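Green board or regular drywall for a basement bathroom?

muddyboots29
Posted Dec 24, 2023
Finally gutting the basement bath in our Custport place. The guy at Bramitz says green board everywhere, my father-in-law says regular is fine if you paint it well. Who's right? Quote for the whole job was $1,575, so I'm doing it myself!

sudow_dave
Green board outside the shower, cement board inside it. Wouldn't even think about regular down there.

plasterpup
Disagree. With a decent fan, regular is fine outside the splash zone. Mine's been up 17 years – not a spot on it.

sudow_dave
You got lucky lol. My old house had a fan too and I still ripped out a whole wall.

kettle_and_nails
With Dave on this one. I went green in ours and the extra cost was nothing next to the tile. Get a second pair of hands for the big pieces, though (my back still hurts).
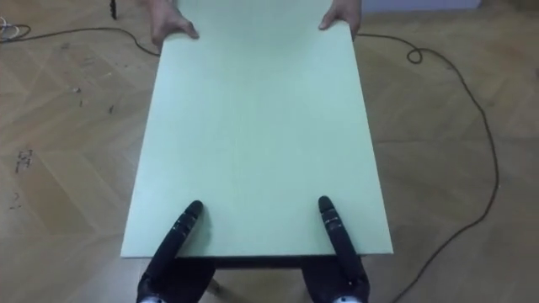
carrying a big pale green board, hands at both ends

muddyboots29
OK, green it is. Anyone used the Bouchard fan? It's 20 bucks off right now

plasterpup
Loud. Get a quieter one.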